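Wed 2 September
Posted by Josée Penner, Vulik

Paid participants wanted: can a machine do your chores yet? (folding, dishes, shelf stocking, sewing)

We need people. Soon. Sessions start in two weeks and the calendar is half empty.

Short version: Vulik is running a comparison of human hands and robot arms on everyday work. Towels, dish racks, shelf facing, buttons, hems, stitched wounds on a practice pad. You do the job your normal way, the arm does the same job on the next table, and afterward you tell us what you think of both. Sessions are 90 minutes. Pay is $15 per half hour, so three of those, paid the same day by card or transfer.

Who we're looking for

- Anyone who does laundry and dishes for a household of two or more. No tech background needed, and please dont study up beforehand
- Retail and grocery people, current or former. If you've worked a stockroom you know things we don't
- Menders, tailors, alterations people, quilters
- Nurses, vet techs, surgical techs, med students past their first suturing class
- Skeptics very welcome. Last round leaned too friendly

You have to be 18 or over, OK with standing for most of the session (stools available, just ask), and OK with your hands being filmed. Hands only. Faces stay out of it.

What the work is like

Household track: towels, fitted sheets, a full dish rack, a junk drawer to sort. The sheets are where the arm gives up most often. The towels it can do, slowly. Kianoush Kiani runs this one and will talk your ear off about fitted sheets if you let him.

Shop floor track: we've set up a short aisle with shelving from Skalletti. You face the shelves, pull the outdated stock, deal with a crushed box or two. The arm is good at lifting a can off a shelf and bad at noticing the can is dented. We want to know what you look at first, and in what order. Talk out loud while you work.

Needle and thread track: the smallest group and the one we're most short on. Buttons and hems for the sewing people, tissue pads for the clinical people. Same basic problem both ways: a curved needle, a soft thing that moves when you push on it, and a long tail of thread that gets into everything. Be warned that the pads look like the real thing, blood and all. If that bothers you pick buttons.
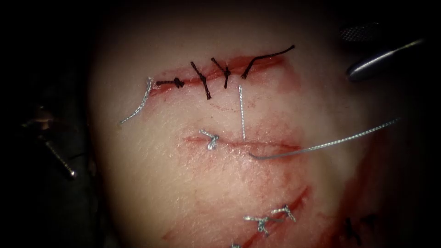
Needle and thread track: three incisions, black and silver sutures, long thread still running out of the middle one.

Clinical people, we'll ask you to grade closures like that one. Spacing, tension, knots, would you let it go or take it out and do it again. Then you close a line yourself. Jolán Bíró leads the grading and she wants blunt answers. "Fine" isn't a grade.

Sewing people do no grading of pads, unless you ask to.

What we want to find out

Everyone has heard that by 2030 a machine will be folding your shirts. Maybe. We've watched a lot of folding and we're not betting the rent on it. Some jobs look close. Others look easy until you watch a person do them and see how many small fixes happen without anybody thinking about it, a thumb here, a tug there. Those fixes are what we're after. We'd like a plain list, chore by chore: ready, nearly, not even close. You'd be helping write it. Participants get the results by email in February, before they go anywhere else.

Practical stuff

Where: 1084 Moussa Street, second floor, elevator on the left. Street parking is free after 5, lot behind the building anytime.
When: weekday evenings and Saturday mornings. One session per person per track, two tracks max.
Bring: reading glasses if you use them. Closed shoes for the shop floor track. Your own thimble or needle driver is fine, if you have one you like.
Don't bring: kids, sorry. The arms are fenced off but the fence is low.

How to sign up

Call the front desk or stop in, ask for Shiuli Navaratnam. She needs your name, which track, two evenings that work, and one chore you'd hand over tomorrow if you could. She'll get back to you within two working days. If you've done a study with us before tell her that too, you can still take part but we schedule you seperately.

Needle and thread spots for clinical people: we'll hold them till they're full, and we will move times around for shift workers. Nights are hard, we know. Ask anyway.

Recent postings

Evening lab assistant, part time (Vulik)
Marius Stoica on why the dishwasher is the hard part
Wanted: old fitted sheets, any size, clean
Stockroom walk-throughs with Darkix, sign-up closed
Results from the junk drawer round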